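2020-01-15

Glaze tests, batch 3, continued from the August notes.

Unloaded the small kiln this morning. The cones on the lower shelf were down flat and the ones on the upper shelf were just touching, so we are still running hotter at the bottom. Same as last time. I have stopped blaming the thermocouple. Next firing the half shelf goes in one notch higher and the heavy pieces go on top.

Osto base, no additions: clear, slight milkiness where it pooled in the tile grooves. No crazing yet but it has only been out of the kiln a few hours. Will look again after the weekend with ink.

Osto with 3 percent tin: good opaque white, a bit stiff. Pinholes on the vertical face of two tiles. Elsie thinks it went on too thick. I dipped them the same way I dipped the others, so I lean toward the bisque being underfired on that load. Ran out of tiles from the older load so can't check directly. Elsie has a few in her drawer and will bring them over.

Osto with rutile: ugly. Brown streaks, no break over the edges. Not repeating it.
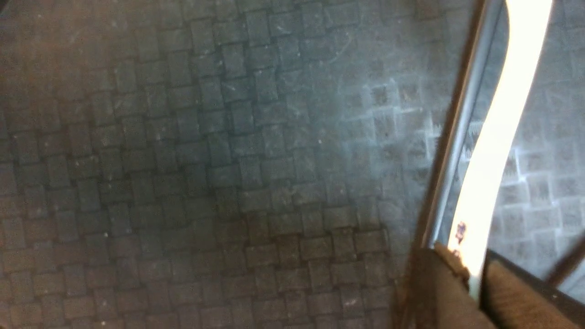 Leemans clay is behaving better than the last bag. Wedged up without lumps and the shrinkage bars came in close to what the sheet says. The Sistard body is cheaper but warps on anything wide and flat. Fine for mugs. I would not use it for plates again, whatever Ruairi says about drying slower. I dried the last set for 10 days under plastic and two of them still rocked on the table.

Absorption test on the Leemans tiles: dry weight of the set 176 g. Boiled, left in the water overnight, wiped, weighed again. I wrote the second number on the back of an envelope and the envelope has gone. Will redo with the same tiles after drying them out in the kiln on low.

Bucket notes. The Stultia slop glaze has settled hard again. Took the drill mixer and a good while to get it moving. Added a pinch of Epsom salt dissolved in warm water, then sieved through 80 mesh twice. Left it covered. If it has set like cement by next week I am going to split the bucket, add bentonite to one half and leave the other as it is. Please do not top it up with water in the meantime. The label on the lid has the specific gravity from before I added the salt, so ignore that and measure again.

Speckle. Ruairi wants a plain beige with fine dark flecks for the tableware order and no iron bleeding. Granular ilmenite in the glaze gave flecks that were too large and rough under a spoon. The finer grade was better but drops to the bottom of the bucket between dips. Options are to stir before every piece, or put the speckle in the body and keep the glaze clean. I prefer the second. More work up front wedging it in. 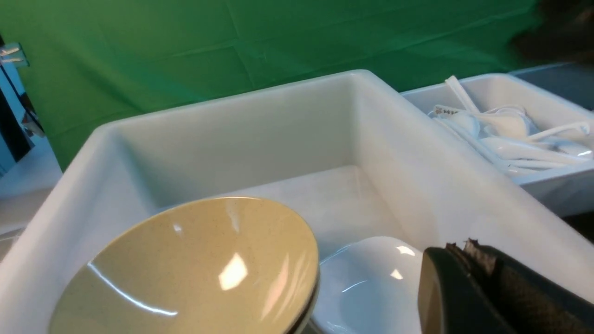
Speckled bowl, glossy, in the white bin.

To do: ring the supplier about invoice 3874, they charged us for two bags of feldspar and sent one. New kiln wash on the lower shelf, there is a glaze drip near the front corner that needs grinding off first. Wear the goggles. Elsie is firing bisque next so the test tiles have to wait their turn.

Also low on wax resist and cone 6 bars.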